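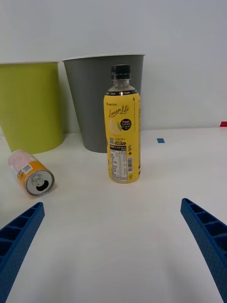
Lemon Lite, zero sugar, and an empty can lying on its side.

I gave up fizzy drinks in February, which is a daft month to give up anything. It was dark by teatime, the boiler was making its noise, and I had just stood in my kitchen and worked out what I spend on cold cans in a year. The answer was £292. I'd have guessed at a third of that, and I'd have argued with you over it.

So this was going to be a piece about giving up. Then I went to stay with my friend Fiona Galbraith in Brastau and it turned into a piece about lemons instead, and I'm much happier with that!

Fiona makes cordial. She started in a flat with a stockpot and a sieve, and now she rents half a unit behind the old rope works and sells under the name Jelora, mostly to cafés and to the sort of farm shop that charges you for the carrier bag. I'd been hearing about it for years and nodding along without ever asking how you make the stuff, so on the Saturday she handed me an apron and a peeler and I found out.

You peel. My goodness, you peel. The flavour people think of as lemon is nearly all in the yellow part of the skin, and the juice only gives you the sharpness (I'm forty-six and I did not know this). If you go too deep you get the white pith, and the pith goes bitter once it has been sitting in warm syrup. Fiona can do a whole lemon in one long ribbon. I did mine in scraps the size of a fingernail, and she picked through them afterwards when she thought I was washing up.

The peel goes in with the sugar first, before any water gets near it. You rub it about with your hands and leave it under a cloth overnight, and in the morning the sugar has gone to a sort of damp yellow sand that smells better than anything in my bathroom cabinet. Then the juice, then a bit of hot water, stir, strain, bottle. That's the lot. Her recipe takes 39 lemons for the small pan, and she got there by trial and error over one long wet summer, writing the numbers on the back of the cellar door.

She's not snobby about the bought stuff, by the way. I had expected a lecture and came armed for one. She drinks diet lemonade on delivery days like everybody else, and she reckons a cold fizzy drink from a garage fridge on a hot afternoon is one of life's decent things. What she can't stand is cordial with no lemon in it to speak of, and she reads labels in supermarkets with her glasses pushed up on her head and her nose almost touching the plastic. I've had to walk off and look at the cheese.

On the Sunday we drove over to Ustedach for the market. It's a lovely road if you aren't in a hurry, and we were in a hurry, so I mostly remember the hedges. She had a stall between a man with honey and a couple selling Cadwaladr oatcakes, and I was put in charge of the tasters. People are very funny about tasters. They'll take one if you're looking the other way. If you look at them and smile they say "ooh, no, I'm fine" and go and buy an oatcake.

By lunch I'd got the hang of it – you pour, you turn round, you fiddle with a box – and we sold the lot, apart from a rhubarb one that Fiona had her doubts about from the start. She made 2,300 bottles last year and says this year will be fewer, on purpose, as her wrists have started to complain. I asked if she'd think about a machine for the peeling and she said she'd looked at one, and it went too deep.

So I came home with 4 bottles wrapped in a jumper and a plan. I've made the cordial three times now in my own kitchen. The first lot was bitter (pith, my fault). The second was lovely and I gave most of it away, like a fool. The third I left too long over the weekend and it began to fizz all by itself, which made me laugh out loud given how all this began.

As for giving up, well. I have a can now and then. I keep a jug of the home-made in the fridge door, one part cordial to six of cold water, with a pinch of salt that Fiona swears by and my sister says she can taste. She can't. If you're making it, get unwaxed lemons, or scrub the ordinary ones in hot water first, and use your sharpest peeler. Mine was my gran's and it's useless. I've put a new one on my birthday list.

We use cookies to remember your preferences and to see which articles are being read. Accept all / Manage settings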